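Notes on folding and storing dark printed knits: T-shirts, sweatshirts, and anything else in cotton jersey or brushed fleece with a flat graphic on the front. Washing is covered only as far as it affects folding.

## Before folding

Dark knit shows lint, pilling and crease lines more than light knit does. Sort it separately and fold it on a pale, smooth surface. A white tabletop or a clean sheet gives enough contrast to see the hem and the sleeve edges, which are hard to find on black cloth.

- Check that the garment is fully dry at the seams and under the print. Ink slows drying on the reverse side.
- Turn it right side out. Most people wash prints inside out and then stack them that way.
- Remove lint with a roller or a barely damp cloth, working in one direction. Keep adhesive rollers off the ink itself.
- Shake once, holding the shoulders, and lay the garment down flat.

## Handling the cloth near the print

Screen-printed ink does not stretch at the same rate as the knit under it. Repeated hard creasing across the ink leads to fine cracks, usually at the same spot each time. Pick up the plain fabric below or beside the graphic and let the printed area follow.

Pinching jersey raises a ridge, and the ridge pulls wrinkles toward it from both sides. This is normal. It needs to be released and smoothed before the first fold is made, or it will be pressed into the stack. 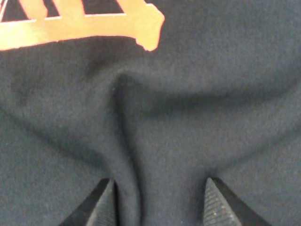
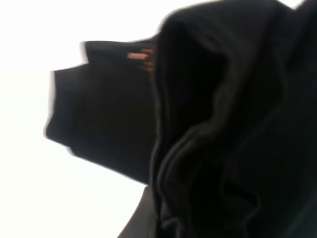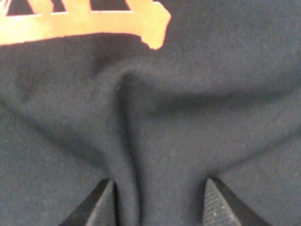

## Folding sequence

1. Lay the garment face down with the collar away from you. Smooth from the center to the side seams with a flat hand.
2. Fold one side in to the middle of the back. Lay the sleeve back on itself so that it runs parallel to the side seam.
3. Repeat on the other side. The two side seams should meet or overlap slightly.
4. Bring the hem up to just below the collar. On a large graphic, move this fold up or down so that it falls on plain cloth.
5. Fold once more if the shelf is shallow. Two folds are enough for a heavy sweatshirt.
6. Turn the bundle over and check the edges. If the layers have slipped into steps, open the last fold only and realign the hem. There is no need to start over.

If the cloth bunches at step 4, the side folds were not flat. Run a finger inside the fold and push the extra fabric out toward the edge before pressing down.

## Stack height and weight

A lightweight T-shirt folded this way is around 1 inch thick before it settles. Keep stacks to 11 shirts on an open shelf. Sweatshirts in 300 gsm fleece or heavier go on the bottom or in their own stack — the weight flattens anything under them, and warm closets can make some inks tacky.

Where two printed faces would touch, put a sheet of plain tissue between them or alternate the bundles face up and face down. Newspaper is not suitable, as its ink can transfer.

## Storage products

The Numonent shelf divider clips to a board without tools and keeps two stacks from leaning into each other. It needs a flat front edge and will not grip wire shelving. The Trolero drawer box is better for vertical filing, where each bundle stands on its folded edge. Leave 2 inches free at the back of the box so a single shirt can be pulled without dragging its neighbors.

## Removing creases afterward

- Plain areas: medium iron, inside out, light pressure.
- Printed areas: no direct contact. Iron from the reverse or through a cotton press cloth.
- Brushed fleece: steam from a short distance and smooth by hand. Pressing flattens the nap and leaves a shine on dark colors.
- Let the garment cool flat before it goes back on the shelf.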